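**Orgate Manipulation Software** · thread

1/ Today we are publishing release notes for the planning and control stack used on our two-arm platform. This thread summarizes what changed, what did not, and what remains open. The full notes are in the project repository under Ritovel, the name we use for the motion planning layer.

2/ The main change concerns tasks in which both hands share one object. Until this release, Ritovel planned each arm separately and resolved conflicts afterward. The method was easy to maintain, but it produced long pauses whenever the second arm had to wait for the first to finish moving.

3/ Ritovel now treats the two arms and the held object as a single planning problem. The planner searches for a path for the object, then checks at each step whether both arms can follow it. If one arm cannot, the planner may release that arm and continue with the other, provided the remaining grasp is rated as sufficient.

4/ "Rated as sufficient" has a specific meaning in our code. Each grasp receives a score from the contact model, and the score must stay above a set limit along the whole path. The limit is stored in the task file and can be changed without rebuilding the stack.

5/ Clear plastic bottles remain our standard test object for shared grasps. Clear walls are difficult for depth sensing, and a liquid load shifts when the bottle tilts. In the hold used for this work, one hand wraps the upper part of the bottle while the other supports it from beneath. 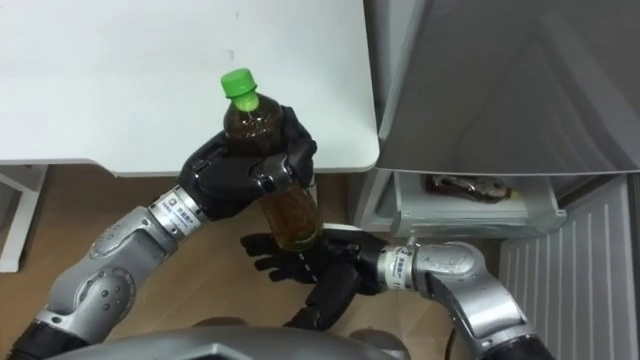 6/ A reader asked under our previous thread why the second hand is needed at all, given that one hand can carry a bottle of this size. Indalov replied to the same post that its own group had dropped the supporting hand entirely and saved planning time by doing so.

7/ Both points are fair. For a short move in open space, one hand is enough, and Ritovel will select a one-handed plan if the task file allows it. The supporting hand is intended for regrasping, for tilting, and for moves that end inside a confined space such as a drawer or a shelf.

8/ On perception: the object tracker no longer relies on depth alone for clear containers. It combines the color image, the cap position, and the reported joint angles of the fingers. When the fingers cover most of the object, the tracker gives more weight to the joint angles and lowers its confidence in the image.

9/ The tracker now reports that confidence to the planner. Previously the planner received a position and assumed it was correct. It now receives a position and a margin, and it keeps a wider distance from furniture and appliances when the margin grows.

10/ We tested the release with 400 planning requests recorded from earlier sessions and replayed offline. Under the old planner, 51 of these requests ended without a valid plan. Under the new planner, the figure was 7. The replay measures planning only. It does not measure whether a plan would succeed on hardware, and we ask that it not be quoted as a success rate.

11/ The seven remaining cases fall into 2 groups. In the first, the starting pose places an elbow close to its joint limit, and the planner finds no way to back out while keeping both hands on the object. In the second, the collision model of an open drawer is larger than the drawer itself, so valid paths are rejected.

12/ The drawer problem is a modeling error on our side. Open and partly open drawers are currently stored as solid boxes. A hollow model is in review and is planned for October.

13/ On tooling: the log viewer, Odera, can now show the planned path, the executed path, and the tracker margin on one timeline. Operators had asked for this repeatedly. Logs from earlier releases will open in the new version, but the margin track will be blank.

14/ Two settings have been renamed. "arm_wait" is now "sync_hold", and "grasp_min" is now "grasp_floor". The old names will continue to work in this release and will print a warning. They will be removed in the next one.

15/ Teams that maintain their own task files should check any file that sets a separate speed for each arm. During a shared grasp, Ritovel applies the lower of the two speeds to both arms. Several internal files contained values that had no effect before and now do.

16/ Known issue: if the stack is restarted while an object is held, the tracker starts without a record of the grasp and may report the object as missing. Operators should place the object down before restarting. A fix is being tested.

17/ Questions about this release may be posted as replies to this thread or filed in the repository. Reports that include an Odera log will be handled first. Please remove any camera recordings of private homes before attaching a log.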